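Foro Hamen de casa y orden › Cocina y menaje

Tapas que no aparecen, tapas que no cierran: ¿cómo os organizáis?

Publicado por Maruja_Olmedo, noviembre

Hola a todos, y perdonad de antemano porque me conozco y sé que me voy a alargar. Llevo dos tardes con el cajón de los recipientes volcado encima de la mesa y ya no sé por dónde tirar. En esta casa tenemos tarros, botes y fiambreras de tres épocas distintas: los que trajo mi suegra, los que compramos al casarnos y los que han ido llegando con el caldo o las croquetas de alguien y que nunca volvieron a su dueño (si alguna de mis cuñadas lee esto, lo siento mucho, escribidme por privado). El caso es que cada vez que quiero guardar medio limón o un resto de lentejas me paso un buen rato probando tapas.

Las peores son las redondas. Las cuadradas las distingo a ojo, pero las redondas se parecen todas y luego una baila y la otra no entra. Tengo varios botes de 500 ml de la marca Murnov que me encantan, porque caben justos en la puerta de la nevera, y justamente esos son los que siempre se me quedan destapados. He empezado a sacar las tapas de una en una y a ponerlas sobre un mantel individual oscuro, para verlas bien y que no se me vayan rodando, y de momento voy por las verdes. 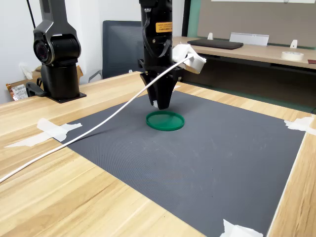

Dwight Cormier escribió que lo primero era dejar de buscar a ojo y coger una regla. Y tiene razón el hombre, así que copio entera su respuesta, que me la mandó por mensaje y creo que le puede servir a más gente:

«Buenas, Maruja. Yo pasé por lo mismo cuando nos mudamos a la calle Charbonneau, con una cocina que tenía la mitad de cajones que la anterior. Mide el borde del recipiente por fuera, de lado a lado, y apunta el número en la base con rotulador permanente. Después mide el hueco interior de la tapa y apunta lo mismo por dentro. Con las redondas te vas a encontrar diferencias de milímetros que a simple vista no se aprecian y que son las que te vuelven loca. No fuerces ninguna: una tapa que entra a la fuerza se deforma y luego no vale ni para su bote.

Cuando tengas todo apuntado, haz las parejas. Lo que se quede sin pareja va a una caja aparte, con el mes escrito, y la guardas arriba del armario. Si en dos meses no ha aparecido la otra mitad, fuera. A mí me costó desprenderme de un tarro muy bonito, alto, con dibujo de espigas, pero acabó de bote para los lápices y ahí sigue, tan contento.»

Gracias, Dwight, de verdad. Lo de la caja con el mes escrito me lo quedo. Me surgen dos dudas más. ¿Las tapas las guardáis puestas o separadas? ¿Y qué hacéis con las que han cogido olor? Tengo una que huele a sofrito desde el verano y no hay manera.

Colton Lemieux

Hola, Maruja, me has hecho reír con lo de las cuñadas. Te contesto por orden.

Puestas o separadas: depende del sitio que tengas. Si los recipientes se meten unos dentro de otros, separadas, y las tapas de pie, como discos en un estante. Yo uso un escurreplatos viejo de alambre metido en el cajón y va de maravilla: las grandes al fondo, las pequeñas delante, y se saca la que toca sin mover las demás. Si te sobra armario (¡qué envidia!), guarda cada cosa con su tapa apoyada encima, sin cerrarla a presión, para que no se quede el aire dentro y luego huela a cerrado.

El olor: pasta de bicarbonato con un chorrito de agua, la extiendes por la cara de dentro, insistiendo mucho en el canalito del reborde, que ahí se queda todo, y la dejas hasta la mañana siguiente. Aclaras y la pones a secar cerca de una ventana. Si la tapa lleva junta de goma y la goma se puede quitar, quítala y lávala aparte, con cuidado de no pincharla. A mí el olor a ajo se me fue a la segunda vez. El de curry, te lo digo por si acaso, no se me ha ido nunca, y tengo un bote que ya es el bote del curry y se acabó la discusión.

Una cosa más. Mi madre pegaba en la tapa y en el bote el mismo trocito de cinta de color, y así no tenía que leer números sin las gafas. En el lavavajillas se despegan, pero si lavas a mano aguantan bastante.

pepa_del_norte

Yo los tiré todos y compré un juego nuevo igual en Demton. Me costó lo mío y se me pasó el disgusto en una semana. Suerte.

Comentarios de los lectores (3)

Anselmo R.: Lo del escurreplatos lo he hecho esta misma tarde y me ha cabido todo, hasta la tapa de la olla pequeña. Gracias, Colton.

Tere: ¿Y para las tapas de silicona que se estiran? Esas no se tienen de pie ni a tiros. Las mías están hechas un gurruño en el fondo del cajón.

Maruja_Olmedo: Tere, las mías van en una bolsa de tela colgada detrás de la puerta de la despensa, no queda muy fino pero las encuentro. Y aviso: ya he medido las redondas, y dos de las que yo daba por perdidas eran de unos vasos de yogurtera que ni recordaba tener. Mañana me pongo con las de cristal.

Foro Hamen · Contacto · Normas de la comunidad · Todos los derechos reservados · Volver arriba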